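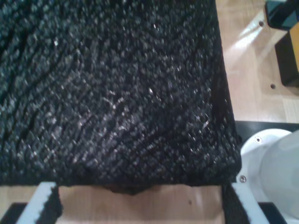
Rongrong Zheng asked that the record show her disagreement with the wording of the previous minutes, which stated that the hidden ferry route in Plirero had been "confirmed." She said that the route had been proposed and partly tested, and that the word should be "reported." The correction was accepted without a vote and the previous minutes were approved as amended.

MINUTES OF THE REGULAR MEETING
Gendcombe Game Preservation Society
February 2021
Held by voice call

Present: Lilian Kioko (chair), Rongrong Zheng, Guangming Qin, Osian Eynon
Recording: Zofia Laskowska
Apologies: none received

The approval of the previous minutes, recorded at the head of this document, was taken before the chair formally opened the agenda.

1. Matters arising

1.1 The chair reported that the scanned manual for the second printing of Plirero has been added to the Society's archive. Two pages remain unreadable along the inner margin. Mr. Eynon has access to another copy and will rescan those pages without flattening the spine.

1.2 The duplicate entries in the character name index have been merged. Ms. Laskowska noted that three spellings of the innkeeper's name are in use across the manual, the game text and the ending credits. The in-game spelling will be the main heading, with the others listed as variants.

1.3 The request from a member for a forum section on fan sequels was carried over from November. The chair stated that the matter had been left open for comment and that no further comment had been received. The request was closed.

2. The ferry route in Plirero

2.1 Mr. Qin presented his written report, which had been circulated to all members before the meeting. The report deals with the ferry at Manalo, the northern harbor town, and with the question of whether the ferryman can be made to offer a third destination in an unmodified copy of the game.

2.2 The game data contains a third line of dialogue for the ferryman, together with a complete map for an island labeled Halden. The map has working exits, a shop inventory and its own music cue. No player has supplied a recording of the island being reached through ordinary play.

2.3 Mr. Qin explained that the third line is governed by two conditions. The first is a story flag set after the lighthouse chapter. The second is a counter that increases each time the player sleeps at the Manalo inn and is cleared whenever the player leaves town by the south gate. The line is offered when the counter stands at 14. Most guides advise leaving by the south gate after every stay in order to collect the herb seller's daily item, and this advice would prevent the counter from ever reaching the required value.

2.4 Ms. Zheng asked whether the counter had been observed during play or only read from the code. Mr. Qin replied that it had been observed in an emulator up to a value of 7, at which point the lighthouse flag was cleared by an unrelated event involving the harbor guard. He has not yet found a way to avoid the guard event, and his report does not claim that one exists.

2.5 Mr. Eynon suggested that the guard event may depend on party makeup. In his own notes on the game, the guard does not approach a party that includes the cartographer. Mr. Qin had used the default party throughout and agreed that the suggestion should be tested.

2.6 Ms. Zheng restated her position that the Society should not publish a method until it has been carried out from a new save file on original hardware, with the full session recorded. She referred to the earlier page on the Manalo bell puzzle, which was withdrawn after readers established that the saved file used in testing had been edited. The chair agreed that the same situation must not arise again.

2.7 Mr. Qin did not object to the standard of proof but asked that his account of the code be published in the meantime, clearly marked as an account of the code. Other researchers would then be able to check his reading of the counter. Ms. Zheng supported this on condition that the page title does not use the words "how to reach."

2.8 Resolved: that Mr. Qin's report be published under the title "Unused or Unreached: The Third Ferry Destination in Plirero," with a notice at the top stating that the route has not been completed in ordinary play. Carried with all in favor.

2.9 Resolved: that Mr. Eynon and Mr. Qin test the guard event with the cartographer in the party and report to the next meeting. Carried with all in favor.

3. Standards for submitted evidence

3.1 Arising from item 2, Ms. Zheng introduced a draft standard for evidence offered in support of hidden content. The draft was read aloud in full.

3.2 The draft requires that a submission identify the regional release and the revision of the game; that any recording begin at the title screen; and that save files be supplied at each point where the recording is paused. Submissions made with an emulator would be accepted but listed separately from those made on original hardware.

3.3 Mr. Eynon questioned the requirement for save files at every pause. Longer games may be paused many times, and some of the older memory cards hold only a few files. He considered that the rule would discourage members who play in short sessions in the evening. Ms. Zheng proposed that a recording of the save screen before and after the pause, showing the play time, be accepted instead. Mr. Eynon was satisfied with this change.

3.4 Ms. Laskowska asked whether the standard would apply to pages already published. There are 57 pages in the hidden content section and several rely on text descriptions sent in by readers whose contact details no longer work. The chair's view was that the standard should apply to new pages only, and that older pages should carry a short label until they have been reviewed.

3.5 Ms. Zheng would have preferred a fixed date for the review. The chair declined to set one, given the number of members presently able to test on hardware.

3.6 Resolved: that the draft standard be adopted as amended, to apply to new submissions from the date of this meeting. Carried, Mr. Eynon abstaining.

4. Archive and server

4.1 Ms. Laskowska reported that the move of the archive to its new storage is complete. File checksums were compared before and after the move, and no mismatches were found. The old storage will be kept unchanged until the next meeting.

4.2 Download speeds for the larger disc images have been reported as slow by several members. Ms. Laskowska has asked those members to state the time of day and the file requested, so that the cause can be narrowed down. The magazine scans do not appear to be affected.

4.3 Mr. Qin asked whether save files could be given their own directory. At present they are kept beside the pages that refer to them, and a file used by more than one page is stored more than once. Ms. Laskowska will prepare a directory layout for comment.

4.4 The chair reminded members that passwords to the archive are personal and are not to be shared with contributors from outside the Society. Contributors should use the upload form.

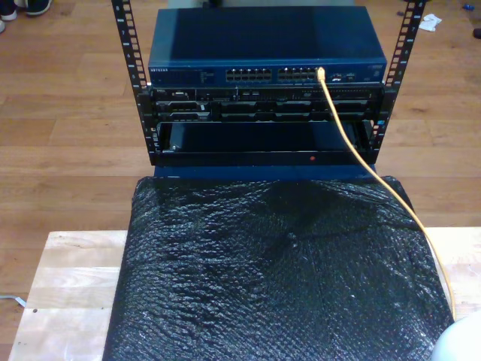 5. Translation notes for Plirero

5.1 Ms. Zheng reported on her comparison of the original script with the English release. The first three chapters are complete. Most differences are matters of length, the English text having been shortened to fit the dialogue window.

5.2 One difference bears on item 2. In the original script, the Manalo innkeeper tells the player that the ferryman "remembers those who rest." The English release replaces this with a remark on the weather. Mr. Qin said that he had been unaware of the line and asked for permission to cite it. Permission was given, with the translation to be credited to Ms. Zheng.

5.3 Mr. Eynon asked whether a similar hint exists for the guard event. Ms. Zheng has not reached that part of the script and preferred not to speculate.

6. Other business

6.1 Mr. Eynon has been offered a demonstration disc of Plirero and wished to know whether the Society would contribute to the cost of postage. The chair agreed that postage may be reimbursed on presentation of a receipt, provided the disc is made available for imaging.

6.2 Ms. Laskowska requested that agenda papers be sent as plain text. Formatting had been lost in two of the papers for this meeting.

7. Actions

Mr. Eynon: rescan the two unreadable manual pages; test the guard event with Mr. Qin; submit the postage receipt.
Mr. Qin: revise the report to include the innkeeper's line and the agreed notice.
Ms. Zheng: circulate the evidence standard as adopted; continue the script comparison.
Ms. Laskowska: label older pages in the hidden content section; prepare the directory layout for save files.

The chair closed the meeting. The date of the next meeting will be circulated by message.

Minutes recorded by Zofia Laskowska
Subject to approval at the next meeting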